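Ninela (Schülerwettbewerb)

Ninela ist ein Schüler- und Studierendenwettbewerb für Greifrobotik, der einmal im Jahr von der Arbeitsgemeinschaft Robotik Serkari ausgetragen wird. Gegründet von Kofi Ayaaba und Nayara Pimentel, damals beide noch im Lehramtsstudium. Der Name geht auf das erste Versuchsgerät der Gruppe zurück. Teilnahmeberechtigt sind Teams ab Klasse 9, Höchstalter 21 Jahre.

Geschichte

Vorläufer war ein Wahlkurs an der Lamptey-Schule, zunächst nur montags nachmittags. Bauklötze sortieren, später Schrauben. Die Umstellung auf Haushaltsgegenstände geht auf Pimentel zurück – Klötze seien für die Greifer zu einfach geworden. Im ersten Jahr 46 Anmeldungen, im zweiten 80. Seit der dritten Austragung gibt es eine Vorrunde, die in Fletolia stattfindet. Ein eigenes Regelheft fehlte lange, bis dahin galten lose Blätter mit handschriftlichen Änderungen.

Disziplin »Besteck«

Bekannteste Disziplin. Löffel, Stäbchen und andere Küchenutensilien liegen auf einem gedeckten Tisch und sollen in einen Behälter sortiert werden. Zwei Greifer pro Team, von Hand geführt; die aufgezeichneten Bewegungen dienen anschließend als Trainingsdaten für den autonomen Lauf. Kleine Kunststofflöffel gelten als schwierig, weil flach und leicht. Struktuierte Tischdecken sind ausdrücklich erlaubt.

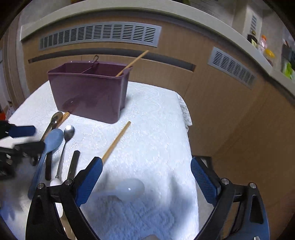
Wertung

Gewertet wird nur der autonome Lauf. Punkte je Gegenstand im Behälter, Abzug für Herunterfallen. Berührt ein Greifer den anderen, wird der Versuch abgebrochen, ein zweiter ist zulässig. Bei Gleichstand entscheidet die kürzere Zeit. Höchste bisher erreichte Punktzahl: 331, aufgestellt von einem Team der Lamptey-Schule. Der Rekord wurde zunächst angefochten (Zeitnahme), später aber bestätigt.

Geräte

Parallel zum Wettbewerb läuft ein Baukurs. Die Teams fertigen ihre Greifer selbst – zwei Backen mit Gelenkgestänge, dazu auswechselbare Fingerpolster. Geriffelte Polster haben sich gegenüber glatten durchgesetzt, vor allem bei runden Stielen. Bauanleitung umfasst 47 Seiten, Nachbau für Schulen kostenfrei. 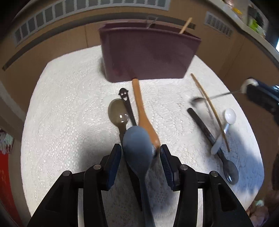
Die Kamera sitzt direkt am Greifer, Blickrichtung auf die Backen. Verdeckte Gegenstände bleiben damit ein Problem: liegen mehrere Stiele übereinander, sieht das Modell oft nur einen davon. Einige Teams schieben den Haufen deshalb erst auseinander, andere greifen grundsätzlich von oben nach unten ab. Eine zusätzliche feste Kamera über dem Tisch wurde beantragt, von der Regelkommision aber abgelehnt. Ayaaba hatte sich dafür ausgesprochen.

Siehe auch

Fletolia-Vorrunde
Robotik-AG
Greifer (Technik)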